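2 Jul 2024 – folding, blue cloth

Continued on the dark upholstery. Gladys wants the block cases kept apart from the plain ones in the log, so new page.

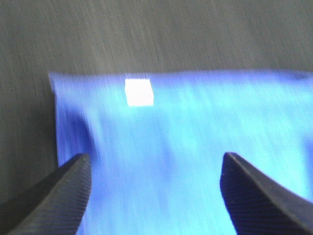

Cloth spread out, small white block near the top edge.

Fold target is still the compact bundle, wider than tall, hem to one side. Skimlow sheet has the steps.
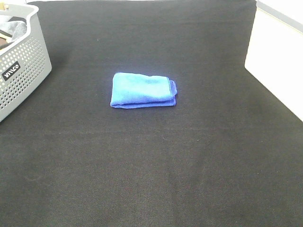
Folded towel, gray basket at left.

Bunched starts get their own column – ask Zawadi which heading she used.
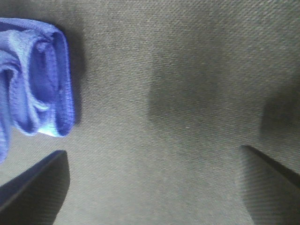
Order more cloths from Lukumay, 30 to a pack.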